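Zutcombe Tenants' Swap and Clear-Out Group
Minutes, December meeting

Present: nine members, with two more arriving during item 2. Meeting opened at 7:10.

1. Last minutes
Accepted, with one correction. The Disdale lamp was listed as "sold." It was given away, after a month in which no one would pay for it.

2. Jewelry and small items
The member from the second floor reported on the sorting in her bedroom, which is where small donations are being kept until the hall cupboard has a lock. Things are looked at one at a time on the white table by the bed. The gold bicycle brooch, openwork with two round wheels, was discussed for longer than the agenda allowed. One member believes it should go in the sale at 50 dollars. The chair asked what that was based on. It was based on a listing for a different brooch. Another member doubted it was worth cleaning. No one present could say whether it was gold or only gold colored, and the minutes are to say "gold colored" until somebody can. 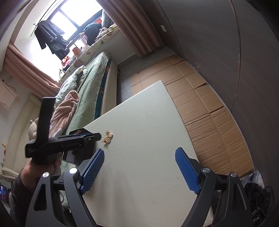
Agreed to price it at 12 dollars and see. The member who wanted 50 asked for his objection to be noted. It is noted.

3. Storage
It was pointed out that a small bedroom is a poor place for a stockroom. Black clothes are hung on a rod at the window, the bed takes up a good deal of the floor, and the table is needed for sorting. The Mesura shelving was suggested again. The quote is 600 dollars with delivery, and the group has 57. The chair asked that the shelving not be brought back until one of those numbers changes.

A question was raised about whether the scuffs on the table would come off. Opinions differed. Not voted on.

4. Labels
The proposal to print 200 labels was deferred for the third time. Several members doubt we own 200 things worth labeling. The sample label fell off the folder while it was being passed around.

5. Seneviratne Hall
The hall has offered us a Friday evening for the sale. It has also offered this twice before and withdrawn it both times. Secretary to get it in writing before any posters go up.

6. Other business
A request to accept furniture was refused. A request to reconsider the refusal was also refused.

Closed at 8:25. Next meeting in the laundry room unless the heat is still off.

41 views | 6 shares | 3 comments

Comments

stairwell_b: 12 dollars is too low and I said so at the time.

Third Floor Back: Can we please stop minuting the lamp.

plainjane: Has anyone asked the hall yet or are we just waiting again?

Recent items
Minutes, November meeting
Shelving quotes compared
What we do not accept
Laundry room heat: update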